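Tevitow bench kit: my gallery

I've been putting the Tevitow bench kit through its paces since April, and enough of you asked for pictures that I finally gave it a page of its own. Quick background if you're new: Tevitow sells a package for small repair and refurbishing shops that want a robot arm to help with desktop PCs. You get the software, a library of ready-made routines for common jobs (pulling drives, swapping memory, that sort of thing) and a set of print files for the fixtures that hold the parts. The arm is extra, so price that in before you get excited!

I paid for the kit myself, $759 for the first year, and I went with the smaller Pakzad routine pack because old office towers are most of what I see. There's a bigger one called Mestar that adds all-in-ones. I don't need it, but Kianoush Kazemi has it at his shop and swears by it, so if you handle a lot of those, go bug him.

What I like so far: the routines are written in plain steps you can open up and change. I'm no programmer (my first computer was in 1980 and I mostly typed in games out of magazines), and I had my own version of the drive routine saved on the first Friday. What I like less: the manual is 73 pages and the part on fixture placement is way at the back, which is silly given how early you need it. I'd also love more routines for cable work. Right now you're doing most of that by hand.

The Rudeo add-on, which logs every part by its label, is still on my wish list. Maybe when it goes on sale.

Two from the drive and memory job, with the tower on its side, side panel off, and the gray printed fixture next to it for the small parts:
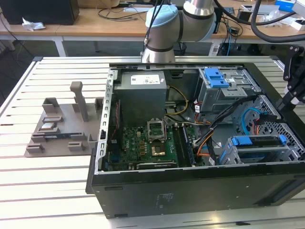 Blue latch, blue caddy, and the drive in the gripper in the next one.

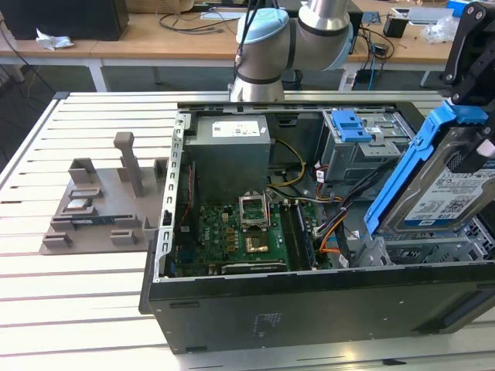 Can I print the fixtures myself, or do I have to order them?

Print them yourself if you have a printer that can handle a part the size of a dinner plate. The files come with every kit at no extra charge. If you'd rather order, Tevitow will ship a finished set for $70, and it's the same design either way. I printed mine in plain gray and haven't had to redo any of them yet.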